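Overtime rule in the Trundthorpe flag football league?

Posted by endzone_left
Saturday, November 22, 2025

My son's team plays Kirkegaard next week and a tie is likely. The rule sheet says each side gets the ball at the 30, but it doesn't say how many downs, or what happens if both teams score. Can a game end tied in the regular season?

dreltura_fan
I think it's sudden death. It was when I played.

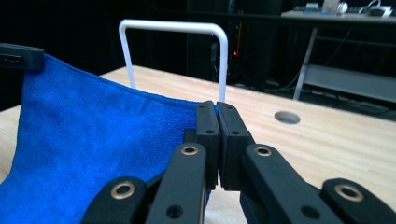

Page 2

cornettifield
It isn't sudden death, at least not in this league. Each team gets four downs from the 30. If one side is ahead after both have had the ball, the game is over. If they are still level, you play a second round the same way.

After 2 rounds a regular season game goes down as a tie. Playoff games in December keep going until somebody wins — last year's semifinal against Dreltura went to five rounds.

Extra points count too. From the second round on, you have to go for two after a touchdown. Each team gets one timeout for all of overtime, and unused ones from the second half don't carry over.

endzone_left
Thanks. The timeout part isn't on our sheet at all.

cornettifield
Ask your coach for the newer one. The old sheet left it out.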